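Can a machine tidy my front room yet?

I have been asked this three times since I started writing about home robots, mostly by people who are tired of picking things up off the floor. The short answer is still no. The longer answer depends on what you mean by tidying.

Over the summer I read through the write-up of the Lumallow project, which tests two-armed robots on household jobs inside simulated rooms. There are 386 rooms in the set. Some look like an ordinary flat and some look as if the furniture was picked out of a hat, with a cart and a striped awning in the same room as a sofa. I like the odd ones better. My own house has a bicycle in the kitchen.
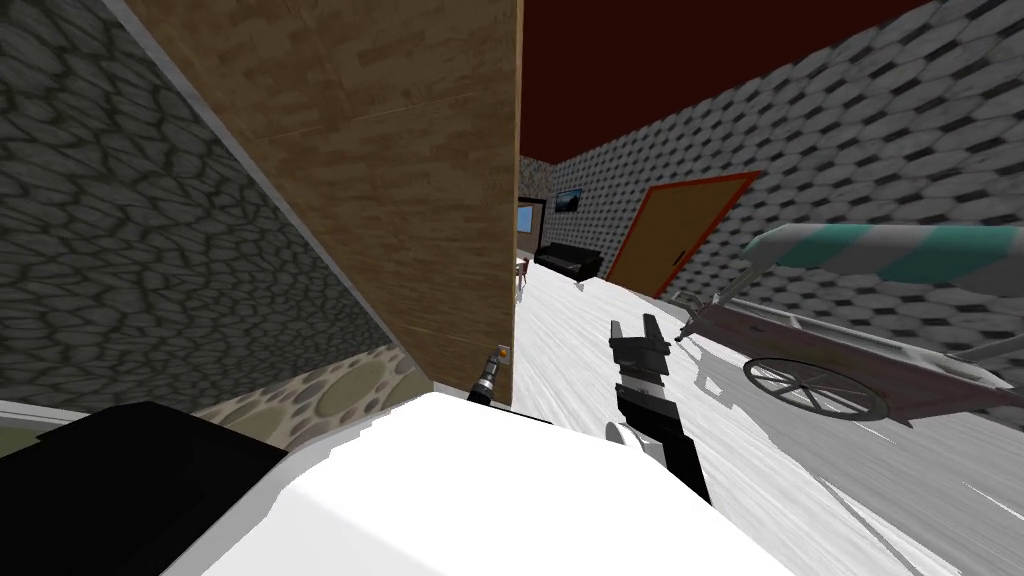 Moving about is the part that has improved most. Four years ago a lot of these systems would stop dead at a chair leg or go round it in a wide loop. The newer ones plan a route and mostly keep to it. What they do when they arrive is another matter. A person walks up to a table already knowing which hand to use and how far to lean. The machine has to work all of that out, and it can get the lean wrong by enough to miss the table.

Then there is the picking up. Lumallow ran 303 attempts at small table jobs, which means moving one thing from here to there. Balls are harder than they sound. A mug has a handle and a box has flat sides, but a ball will roll if one finger touches it before the other – and then the robot has to look again and start over. Put it near the edge of something and there is even less room for error. 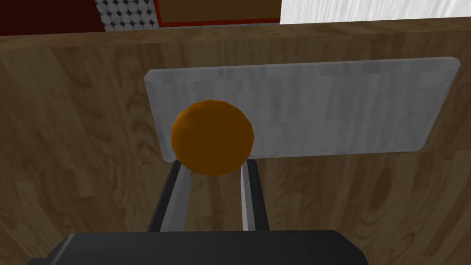 Simulated table job: an orange ball on a pale board, with the gripper fingers just below it.

I would also be careful about reading too much into simulation. Wood in a computer does not have crumbs on it. The Skullik arm I wrote about in September did well on screen and then struggled with a real tea towel, as the towel was damp and stuck to the worktop.

So if you are saving up for a robot to do the housework, I would keep saving. A machine that carries a basket from one room to another seems close to me. One that clears the table after tea does not. I will have another look when the next Lumallow results come out, and I still owe you the post on window cleaners.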